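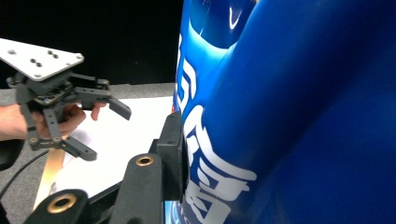

Both grippers by the blue bottle, view from the right-hand one

Teaching by hand: how do you folks deal with plastic bags?

gedside_mara
Posted 2021-09-30

Hi all, long time reader, first real question. I've been doing hand-guided demos for a bench project we call Fernside (two hand-held grippers, one person, stuff on a table) and I've hit a wall with soft packaging. Bottles are fine. Boxes are fine. Trays are fine. Put a crinkly bag in front of me and I turn into a toddler wearing oven mitts.

We've got 200 demos in the set so far and I'd guess the bag ones are the weakest of the lot. I go in, I squeeze, I'm not happy with what I've got, I let go, I go in again from another side. When I play it back it looks like I'm petting the thing. My labmate says leave all that in because the robot needs to see recovery. I say it's teaching the robot to dither. We've been having this argument over lunch since early September and I'd like some outside opinions before one of us moves desks.

What do you do? Retake until it's clean, or keep the mess?

plumb_bob6
Keep the mess! I went through this with a set of 566 demos, all beautiful, all retaken until they were perfect. Then the first time the arm closed on a fold that wasn't where it expected, it just carried on with the motion, holding nothing, very confident, and put nothing down exactly where it was supposed to go. It had never once seen a person miss. I wanted to cry. We went back and recorded a bunch where I missed and then fixed it, and it was a different animal after that.

Aitken_bench
Going to disagree with plumb_bob6 here, at least partly. There's missing and then fixing it, and there's fumbling. A miss is one clear thing: jaws close, bag slips, you open, you go again. Fumbling is six half-decisions in a row with no reason behind any of them, and if you feed that in, you get a policy that hovers. I've watched an arm hover over a sandwich bag for so long that I went and got coffee.

So my vote is retake the fumbles and keep the misses. Mara, can you show us the layout? Hard to say much without knowing what's on the table with it.

gedside_mara
Sure, one from the top view:

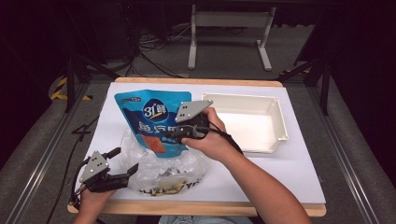
Top view of the board: blue snack pouch, clear bag, white tray

The pouch isn't too bad. It has some body to it, so I can get a jaw against the lower part and it stays put long enough to think. The clear bag is the one that makes me want to quit. I never know which layer I'm going to get.

And Aitken_bench, I hear you on the hovering, but how do you decide what's a fumble and what's a miss? I recorded one yesterday that I'd call a miss and my labmate called "interpretive dance."

Aitken_bench
Ha. My rule is pretty dumb. If I can say out loud what I'm doing while I do it, I keep it. "Going for the top fold, lost it, going again." If I catch myself going "uhhh" then it's a retake.

Also I'd slow down your approach. Your left jaws are open nice and wide in that one, that's good, but people tend to rush the last bit before contact. With a bag that's when everything shifts.

dalva_a
Hi, Dalva Araújo here, I run the demo sessions at Plarkgate. I'd add one thing about two hands. New people almost always treat the second gripper like a spare. They do the whole job with the strong hand and the other one just hangs around. With bags, the second hand is the job! Pin it with one, pinch it with the other. I make everybody do 2 practice rounds where the weaker hand has to touch the object first, and the grumbling is something to hear, but the takes get much better.

On clean or messy: I keep both and tag them. A tag costs you a few seconds, and you can always leave things out of training later. You can't put back a take you deleted.

plumb_bob6
Tagging is the grown-up answer and I'm annoyed I didn't say it.

rivetcount
Am I the only one who thinks hand-held is the wrong tool for this? For bags I went over to remote control, sitting at a screen with a leader arm, and my success rate at run time got better. With the hand-held grippers you can do all kinds of wrist moves the real arm can't copy. You twist your elbow out and scoop under the bag and it feels great, and then the robot tries it and hits a joint limit. If you drive the actual arm, you can only record things the arm can do.

Aitken_bench
That's true, but oh man, remote control on bags is slow. I did a week of it. No feel at all in the fingers. I was squashing everything flat because I couldn't tell when I had contact. By hand I at least get a little resistance back through the grip.

rivetcount
You get used to it. I'd still take slow and doable over quick and impossible. But fine, if your arm has a generous wrist it matters less.

gedside_mara
Okay, this is all really useful, thank you! Rivetcount, we do filter out takes the arm can't reach, and we lose a few every session, mostly ones where I got fancy. So I'm sticking with the hand-helds for now, but I'll stop scooping.

I tried Dalva's way with the clear bag this afternoon. Jaws on both sides first, wide apart, no pinching, and only then bring them in together.

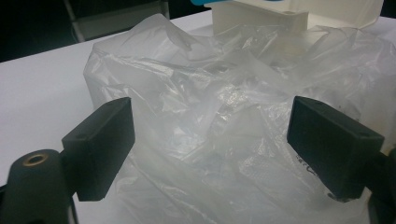
It feels slower, and I had to fight the urge to grab the first loop of plastic that stuck up, but I could say out loud what I was doing the whole way through, so by the Aitken_bench rule those are keepers. My labmate gets to keep his messy ones too, with a tag on them. He wants the tag to be "jazz." We're still discussing that.

Next question, and tell me if this should be its own thread: do you reset the bag to the same crumple every time? I've been balling it up the same way out of habit and I'm starting to think that's a mistake.

dalva_a
Yes, mistake! Drop it from a little height and take whatever you get. And have a different person drop it now and then, we all crumple in our own way.

plumb_bob6
Seconding the drop. Swap the bag out every so often too, the old ones go soft and stop springing back.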